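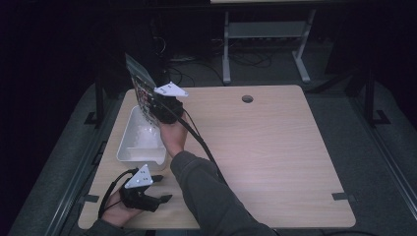
Tiltmont clinic adds evening hours for knee and hip patients

Starting October 5, 2024, the physical therapy clinic in Tiltmont will stay open until 8 p.m. on weeknights. The longer hours are for people who have had a knee or hip replaced and can't get to a daytime visit because of work or rides.

Theresia Mösli, who has run the therapy side of the clinic since April, said the daytime schedule filled up over the summer. Some patients were waiting nearly 4 weeks for a first visit after surgery, and she wants that wait cut in half.

"The first month matters a lot for getting the knee to bend," she said. "If you spend it on a waiting list, you have more work to do later."
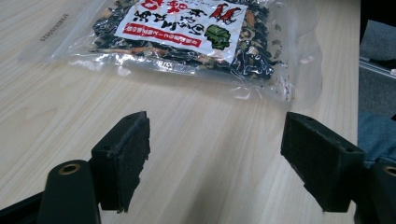
Evening visits run 40 minutes and are one on one with a therapist. Patients who have already finished their first two weeks of home exercises can also ask to join the small group class, which meets in the Rosser building across the parking lot. The class covers stairs, getting in and out of a car, and walking without a cane.

You will need a referral from your surgeon or your regular doctor. The front desk can request it for you if your surgery was done in Tiltmont. If it was done somewhere else, please bring your discharge papers and a list of your current medicines to the first visit. Wear shorts or loose pants, and shoes that close at the heel.

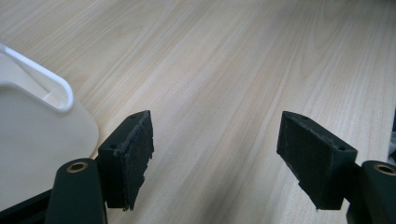 Costs are the same as for daytime visits. Most plans ask for a copay each time, and some limit the number of visits in a year, so call your insurance company before you book. Patients paying on their own are charged $160 for the first visit and can set up a payment plan with the billing office.

Parking is free after 5 p.m. Use the side entrance, as the main doors are locked in the evening. To book, call the front desk or stop by during regular hours.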